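I said I'd write up what I think of teaching robots by hand once I had put some real hours in. I've now had most of September at it, so this is the grumpy version, and Bjartur Damgaard can write the cheerful one on his own site.

The job sounds small. Take a desktop PC with its side off and show two arms how to put parts in: the drive, the memory, the processor. You steer the arms remotely, the system records what you did, and you do it over and over until there is enough for the model to learn from. The target at Inberg is 3,000 good runs. As of Wednesday we had 2,066, and I have my doubts about the word "good."

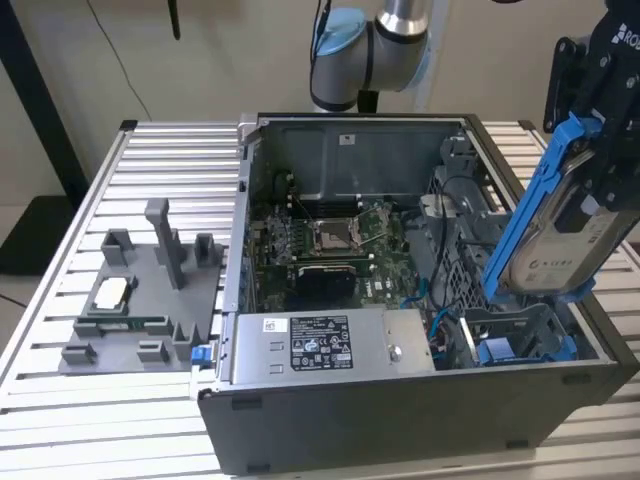
Hard drive in its blue caddy, on the way to the cage.

My first complaint is about the drive. With my own hands I can do it while talking to somebody. I feel the caddy touch the rail, I wiggle it, it goes. Through the controller I get none of that. I get a view and a delay, and I end up learning a set of tricks that only make sense if you have no fingertips. Come in at a slant, stop short, straighten up, then push. So what exactly is the robot being taught? My skill with PCs, or my workarounds for a bad pair of hands?

I asked Dagný Thorlacius this and she said the workarounds are the point, given that the robot has the same bad hands. Fair enough, I suppose. It still bothers me that my slow days and my impatient days go into the same pile. I did 12 runs one afternoon that I would be embarrassed to show a person, and they all passed the check because the part ended up in the right place.
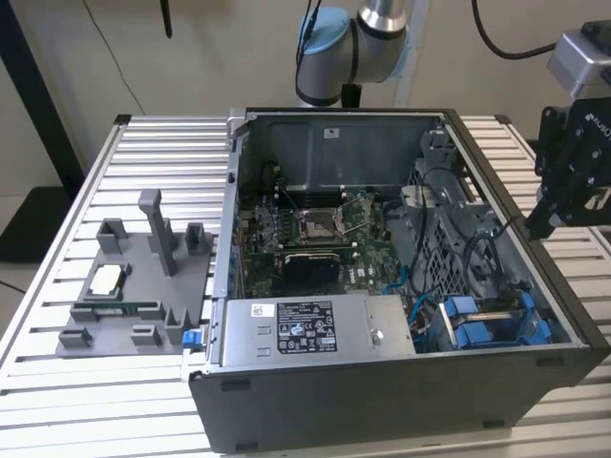

Then there is the fixture. We keep the small parts on a printed plate to the left of the computer, each in its own pocket or slot, and I understand why. If you let the parts lie any old way you'd be at this until spring. But it means a fair share of the difficulty was dealt with before anyone touched a controller. When the demo video comes out, and it will, people are going to see an arm building a computer. I'd like them to see the plate too, and ask who loads it.

Same goes for the PC. It's a Dell lying on its side on a nice level table. Nearly every old office machine I've worked on was under a desk, full of fluff, with one screw missing and another stripped. I brought this up at lunch and got told that variety comes later. It has been coming later since I got there.

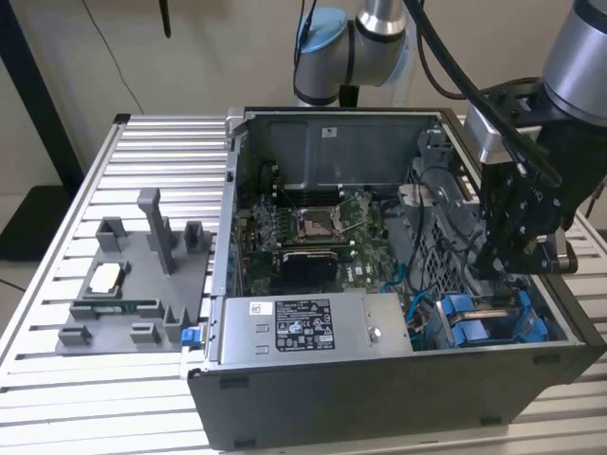

Xóchitl Ledesma wrote to me after I grumbled about this on the mailing list: "You're judging it like a finished product. We had 400 runs on the old Skultetti setup and it couldn't seat anything. More data did help. I'd worry less about the pretty table and more about whether you're recording your mistakes or throwing them out."

We throw them out, mostly. If I drop a part I hit the pedal, the run is gone and I begin again. I've come around to thinking she's right that this is the bigger problem. A robot that has only ever watched things go well has no idea what to do with a caddy that's jammed halfway, and that is the part of the work a technician gets paid for. I've asked if we can keep the fumbles as long as they end in a recovery. Noman Bukhari is looking into how they'd be labeled.
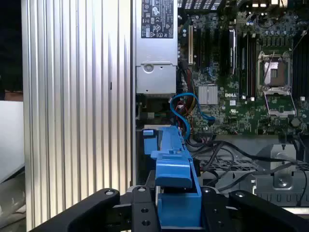 I don't hate all of it. The wrist view helps a lot once you stop fighting it, and I've gotten quicker at the brackets than I thought I would. I also haven't seen the trained model do the full job yet, so I could be wrong about plenty here. The first proper test is supposed to happen after we reach the target. I've asked for a different computer to be used for at least part of it, and I'm waiting to hear back.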